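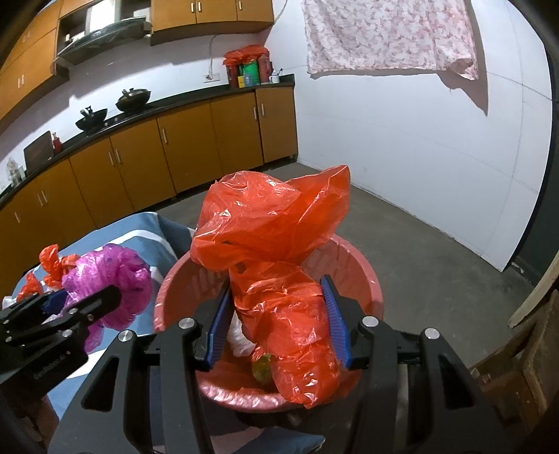 Hand-held gripper demonstration

Hand-held gripper demonstration is a method of gathering training examples for robot manipulation in which a person performs a task while holding the same type of end effector that a robot will later carry. Position, jaw opening and video are recorded together, and the resulting episodes are used to train a policy, usually by behaviour cloning. The method differs from teleoperation in that no arm is present during recording.

Equipment

A typical unit consists of a parallel-jaw gripper with a handle, a trigger linked to the jaws, and a wide-angle camera fixed above or behind the fingers. Finger pads are replaceable and are commonly moulded in a soft elastomer. Ridged pads, such as the blue pair shown at the head of this article, are one common pattern. They are favoured for film, cloth and other thin materials, on which smooth pads tend to slide.

Bimanual recording uses two units, one per hand. Each camera then captures its own gripper and, for part of the episode, the opposite one. The two streams must share a clock. The Torilix recording format stores both streams in a single container with one time base; the older Wullix format keeps them separate and aligns them at export, which has been a source of labelling errors.

Pose is generally estimated from the camera images combined with an inertial sensor. Estimation degrades in front of blank walls and over uniform flooring, and improves where the background holds fixed, distinct objects. Furnished kitchens and bedrooms are therefore well suited to the method, although reflective cupboard doors can produce false features.

Tasks with deformable objects

Plastic shopping bags are a frequent subject. A bag has no stable shape, its surface is partly translucent, and highlights on the film shift as it moves. Common tasks include lifting a bag from a pile, placing it in a basin or tub, gathering its lower part between the pads, and sorting by colour. Bags of several sizes and colours are normally mixed, some of them knotted, so that the policy does not learn a single appearance.

The Lindholm protocol, widely copied by smaller groups, sets 200 episodes per task and no more than 70 in any one dwelling. Objects are rearranged between episodes. Household items already present on benches and walls are left in place, as background variety is treated as part of the data. The Prandau collection applied a modified form of the protocol in 17 dwellings and raised the count to 400 episodes for bimanual tasks - the increase was attributed to the larger number of ways in which two hands can divide the work.

Annotation and rejection

Each episode is given a short text label and a start and end marker. Some collections add sub-task boundaries, for example at the moment of jaw closure. Episodes are rejected where tracking is lost, where the operator's free fingers touch the object, or where the jaws close outside the camera's view. Failed grasps followed by a second attempt are usually kept and flagged, as they provide examples of recovery behaviour.

Limitations

Human operators reach poses that a given arm cannot, and recorded trajectories must be filtered against the arm's joint limits before training. Contact force is not measured by most units. This matters with thin film, where a light pinch and a hard one look much the same on video. Operator speed also varies, and some groups resample trajectories to a common rate.

See also

Behaviour cloning
Bimanual manipulation
Deformable object handling
Teleoperation

Last revised 2022-11-06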